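Chapter 3
Yellow, Orange and the Names We Give Them

Most of us learn our colour words so early that we can't remember a time without them. By the time we start school we can say that custard is yellow and a carrot is orange, and we say it with such confidence that it seems the colours must have come into the world with their labels already tied on. I should like to spend this chapter loosening those labels a little, and I hope you'll find it as enjoyable as I always have!

Let us start with yellow, and with the fruit bowl. Ask a class to draw something yellow and you will get suns, chicks, lemons and a great many bananas.
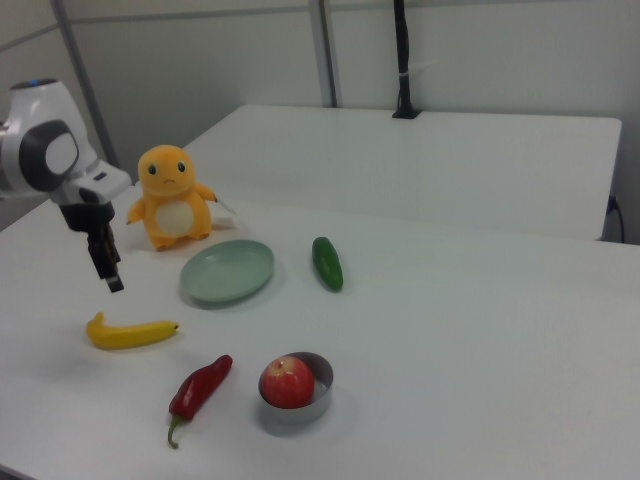
A colour word, you see, is a sort of basket. Into the basket marked "yellow" go butter, straw, mustard and the pale stripe of early light over a field, and we carry them all about under one name without the least trouble. A painter may want a dozen smaller baskets (Alcides Barros, who taught me to mix paint when I was a student at Poltenach, had 18 names for yellow and scolded us if we muddled them), but for buying fruit or describing a coat the one large basket does very nicely.

The trouble, and the fun, begins at the edges. Somewhere between a lemon and a tangerine, yellow stops and orange starts, and people who agree perfectly well about the lemon and the tangerine will argue all afternoon about what lies in the middle.

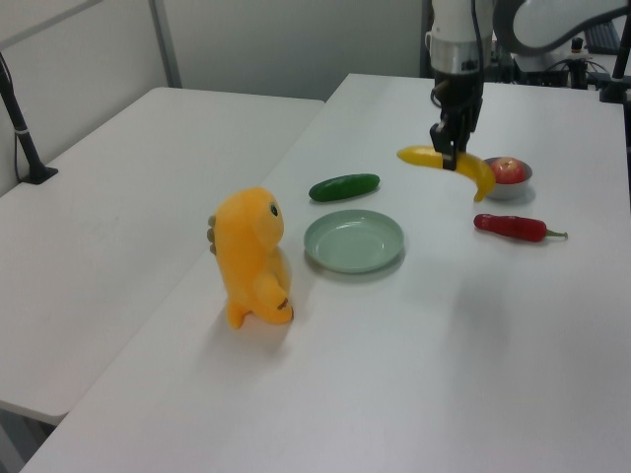 English managed for a long time without the word "orange" as a colour at all. The fruit came first, and its name was borrowed for the colour afterwards. Before that, people made do with "yellow-red", or simply called the thing red and left it there, and we still speak of red hair and the robin redbreast, though if you look at a robin on a fence in December you may well think his breast is nearer to a marigold than to a pillar box.

Keep that robin in mind as you read on, for we shall come back to him when we reach the reds in the second half of the chapter. You will want a box of crayons and a sheet of plain paper for what follows.
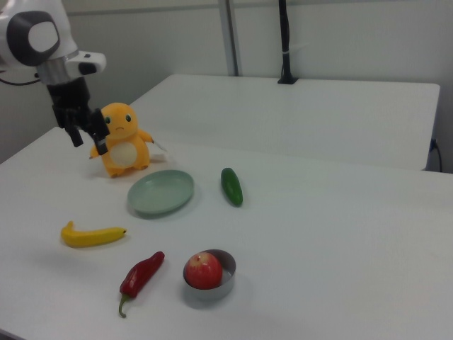 3.1 Before You Read

Gather a few things from home that you would call orange, and lay them in a row from the palest to the deepest. Ask a friend to do the same with your things while you look away, and then compare the two rows. Write down any places where you disagreed, and keep the note safe for Section 3.2.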